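カテゴリー:講義ノート > 生活デザイン論 > 椅子と姿勢

第6回 座ることの歴史と、オフィスの椅子の選び方

前回は机の高さの話で時間切れになってしまったので、今日はその続きから椅子に入ります。配布資料の4ページ目、書き込み用の余白を広めにとっておきました。去年「字が詰まりすぎ」とアンケートに書かれたので(すみません)。

さて、椅子の歴史というとだいたい古代エジプトの玉座から始まるんですが、私はあそこを毎年とばしています。玉座は座りやすさの話ではなくて、偉さの話なんですよね。背もたれが高くて、肘掛けがあって、座っている人が大きく見える。この「背が高い=偉い」という感覚は、実は今のオフィスにもけっこう残っていて、役職によって背もたれの高さが違う会社、皆さんのアルバイト先にもあるかもしれません。

私がおもしろいと思うのは、偉くない人の椅子のほうです。長いあいだ、仕事をする人の多くは三本脚のスツールとかベンチとか、ときには樽の上とかに座っていました。三本脚なのは、土間や石の床がでこぼこでもガタつかないから。四本脚は床が平らになってからのぜいたく品、と覚えておいてください。試験に出すとは言いませんが、私は好きな話です。

授業で回覧したBickerstaff家の家財目録の写し、覚えていますか。1735年のもので、台所の項に「古い腰掛け」、居間の項に「肘つきの椅子、布張り」と書いてありました。同じ家の中で、部屋によって座り方が違うわけです。肘掛けのある椅子は居間に一脚だけで、あとは全部肘なし。誰がそこに座ったのかは目録には書いていません。レポートで「家長が座った」と断定していた人が何人かいましたが、そこは「と考えられる」にしておきましょう。

次に、事務の椅子です。帳簿をつける人たちの椅子は、はじめは高いスツールでした。立ち机に合わせた高さで、足をかける横木がついています。Marjorie Bainbridgeさんの『帳場の腰』(図書館の2階にあります)を読むと、書記の人たちが腰痛についてかなり辛辣な手紙を残していて、読んでいてこちらの腰まで痛くなってきます。第3章だけでいいので読んできてください。

それから座面が回るようになり、車輪がつき、背もたれが動くようになります。この三つはばらばらに発展したもので、まとめて一人の発明みたいに書いてある本はちょっと疑ってください。回転は「あちこちの棚に手を伸ばしたい」、車輪は「立たずに移動したい」、動く背もたれは「長く座っても疲れにくくしたい」と、もとの願いが別なんです。

で、ここから現代の話。ウレタンの座面、布張り、メッシュと素材が変わってきました。メッシュの利点としてよく言われるのは通気性ですね。夏場の背中の蒸れ、あれがだいぶ違います。ただ張りの強さが製品によって本当にまちまちで、硬いと太ももの裏に前縁が当たるし、柔らかいとお尻が沈んで骨盤が後ろに倒れてしまう。カタログの写真ではまずわからないので、座ってみるしかないです。

Poppy Sowerbyさんに5月のゲスト回でお話しいただいたときの、いちばん実用的だった話をもう一度書いておきます。店で試すときは、靴を履いたまま、普段の仕事の格好で、せめて15分。ほとんどの人は1分で立ってしまうそうです。私もそうでした!1分だとどの椅子も気持ちいいんですよ。

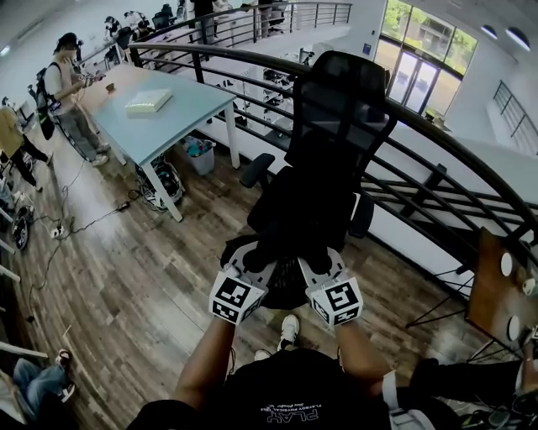
座面の高さは、足の裏が全部床につくところが出発点です。膝がだいたい直角、座面の前の縁と膝裏のあいだに指が何本か入るくらいのすき間。奥行きが深すぎる椅子だと、このすき間がなくなって、結局みんな浅く腰かけて背もたれを使わなくなります。せっかく高い背もたれを買っても、前のめりで一日過ごしていたらもったいないですよね。

肘掛けは、肩がすとんと落ちた状態で肘がのる高さに。高すぎると肩がすくみます。机にぶつかって椅子が奥まで入らないという苦情も多いので、買う前に机の天板の下を測っておくこと。これは私自身の失敗談で、研究室の椅子はいまだに机に入りません。

ヘッドレストは意見が分かれます。後ろにもたれて考えごとをする人には便利で、ずっと画面に向かって打つ人はほぼ使わない。Ryan Bramwellさんは配布論文の中で「あれは休憩のための部品だ」と書いていて、私もわりと賛成です。反対の人はぜひコメントシートに書いてください、次回読み上げます。

課題です。自分が普段いちばん長く座っている椅子をひとつ選んで、座面の高さ、奥行き、肘掛けの高さを測り、半日のあいだに自分がどう座り方を変えたかをメモしてください。脚を組んだ、あぐらをかいた、も全部書いてOKです。食卓の椅子でもベッドの端でもかまいません。提出は2020年12月の最終授業で、A4で2枚まで。

参考にするもの:
Bainbridge『帳場の腰』第3章
Bramwell「もたれる部品、支える部品」(配布済み)
家財目録の写し(なくした人は研究室の前の箱からどうぞ)

次回は床に座る文化のほうへ移ります。座布団を持ってこられる人は持ってきてください。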